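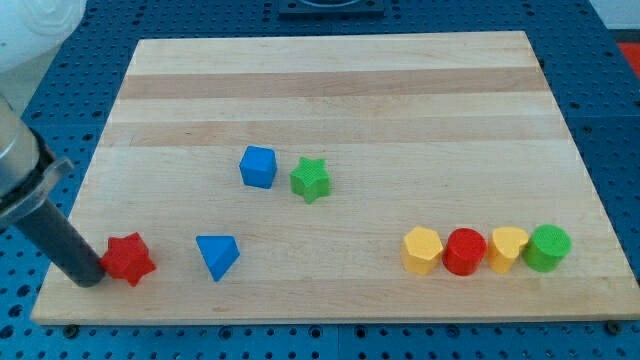 第三节 名字、代词和“谁能看见什么”

前两节装好了Priver,也建好了你们小组的空间,现在来弄我自己最在意的一块:成员资料。我在Misik管这套系统管了好几年,当初从旧表格搬过来1,513条联系人,很多跨性别成员的证件名和常用名混在同一格里,我一条一条拆的,眼睛都快看瞎了。你们如果是新建的小组,恭喜,可以从一开始就弄对!

开始之前
用管理员账号登录。“协调员”账号也看得到这一页,但保存按钮是灰的,别点半天以为坏了(我干过)。手机浏览器能用,不过第5步的表格很宽,还是建议用电脑。

1. 打开“设置”,进“成员资料”,再进“字段”。页面左边是现有字段,右边是预览,也就是成员自己登录后会看到的样子。

2. 找到“姓名”,点右边的铅笔,改成“常用名”,勾上“必填”。旁边有个“须与证件一致”,默认是勾着的,请取消。我到现在也没搞懂为什么默认要勾,提过意见了。

3. 新建一个字段,叫“证件名”,不要勾必填。类型选“受限文本”,不要选“文本”。两个选项挨在一起,图标也一样,看清楚再点。

注意:“文本”类型会进搜索结果。也就是说,别人在搜索框里打一个旧名字,就能搜出这个人现在是谁。字段一旦建成“文本”就改不了类型,只能删掉重建,里面已经填的内容也跟着没了。

4. 新建“代词”,类型选“多选加自填”。系统自带他、她、TA三个,自填框一定要留着。想加“请直接叫我的名字”也可以,我们组里选这个的人不少。再往下有个“性别”字段,是系统送的,只有男女两个选项,我直接停用了。你们要是申请经费非得报性别统计,可以另外做匿名问卷,别绑在个人资料上。

5. 点“可见范围”标签,会出来一张大表,横着是角色,竖着是字段。我们是这么设的:
常用名:所有成员可见。
代词:所有成员可见,本人可以关掉。
证件名:只有管理员可见。
电话、邮箱:协调员和管理员可见。
住址:停用。我们从来不寄东西到家里,那就不要存。

小提示:表格最下面一行“紧急联系人”特别容易漏掉。有些成员没有跟家里出柜,紧急联系人填的偏偏又是爸妈,所以我在这个字段下面加了一行说明,请成员写清楚“打电话时用哪个名字称呼我”。这一行说明在字段的“帮助文字”里填,最多69个字,超过了它会默默截断,也不给你报错,气人。

6. 到“通知模板”里,把每一个“{姓名}”换成“{常用名}”。第2步改的只是显示名称,老模板不会自动跟着变!要看的有欢迎信、活动提醒、密码重置,还有藏在“高级”里的生日祝福。密码重置那封最容易忘,偏偏大家都会收到。

7. 邮件主题也检查一遍。系统原来的主题会带上小组全名,锁屏通知一弹出来,旁边的人全看见了。我改成了“你有一条新消息”,发件人显示只留Misik。你们的组名如果本身就很显眼,发件人那里可以用缩写。

8. 回到“字段”页,点右上角的“发布更改”。不点这个,前面全部白做。发布以后要等一阵子才会同步到所有成员那边,最长24小时,中间有人说看到旧页面,让他们退出再登录就行。

警告:发布之前先停掉自动导出。Gomitz那个日历插件会把成员名单同步到外面的日历上,而且它读的是老的“姓名”字段。路径是“设置”、“连接”、“Gomitz”、“暂停”。等同步完了,把映射改到“常用名”,再重新打开。

检查一下
建一个测试成员,常用名随便写,证件名写一个完全不一样的。然后换成普通成员账号,在搜索框里搜那个证件名。什么都搜不到,就对了。要是搜得到,回第3步,多半是类型选错了。再给测试成员发一封活动提醒,连标题带正文看一遍。测试成员用完记得删,我们的名单里曾经挂着一个“土豆泥”挂到三月,还有人给它发了入组欢迎。

常见问题

成员改了常用名,旧的活动签到表会变吗?
会变,但是已经导出成PDF的不会。我的做法是把旧PDF删掉,需要的时候重新导。

能看到谁改过资料吗?
管理员能看到,在“日志”里,保留93天。注意日志会显示改之前的名字,所以管理员账号别到处发。我们组里只有我和Princess Tan两个人有。

保存时提示“缺少法定姓名”怎么办?
第2步那个“须与证件一致”没取消干净。取消之后刷新页面,再存一次。还不行的话,看看是不是开着Siddiqui的旧版报名表,它会把这个勾偷偷加回去,得先把报名表升级到新版。

下一节讲活动报名,里面有一部分是匿名报名怎么开,要先做完本节第5步才会出现那个选项。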